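Ticket 2136: picking demo kept stopping during the Bollamton open day
Opened Saturday, December 9, 2023 – status: closed, one follow-up

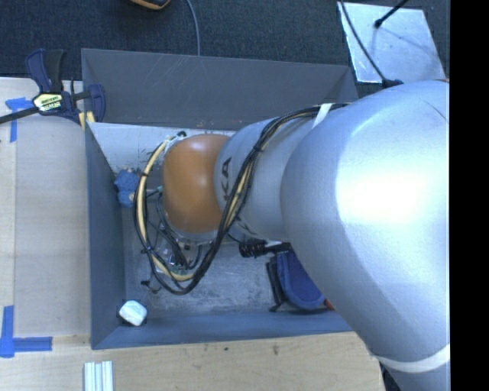 What happened

Okay, writing this up while I still remember it! We had the bin picking demo going for the open day, visitors lined up along the rope, and the arm started quitting halfway through its picks. It would go down into the gray bin, hang there over the floor, then throw a protective stop on the pendant. I'd clear it, we'd get a few good picks (big cheers from the kids), and then it would stop again. The Astov cell next door ran fine all day, so I ruled out the power pretty early.

What I tried

Restarted the controller. No change, and it cost us a whole tour group.

Dropped the speed in the Plavdale program to 15 percent. Fewer stops, but so slow that people wandered off to the snack table.

Checked the clamp at the corner of the bin, in case the bin was creeping and the arm was hitting a wall. Clamp was tight. I also checked the bin against the blue tape on the table and it hadn't moved.

Took the fuzzy blue thing out of the bin, ran without it, still got a stop. Put it back – it's the one everybody wants to see picked up.

Finally watched the cables. There's a wide loop of black and cream lines hanging out past the orange-brown joint cover, and on the deep picks in the near corner the wrist turns far enough to pull on it. I jogged it there by hand and got the same stop 4 times in a row. Got you!

Fix for the day

I limited the wrist rotation in the Ngui pick settings and told it to skip the near corner. After that we ran the whole afternoon session with no stops, and I got to do the talk I'd been practicing since September (to a very patient scout troop).

Still to do

Re-route the loop with proper slack and new ties before the next visit. Please don't just snip a tie and hope, the lines need to be measured at full wrist turn first. The rotation limit is set to come off after that. I left the log running, 3000 lines of it, in the shared folder if anyone wants to dig.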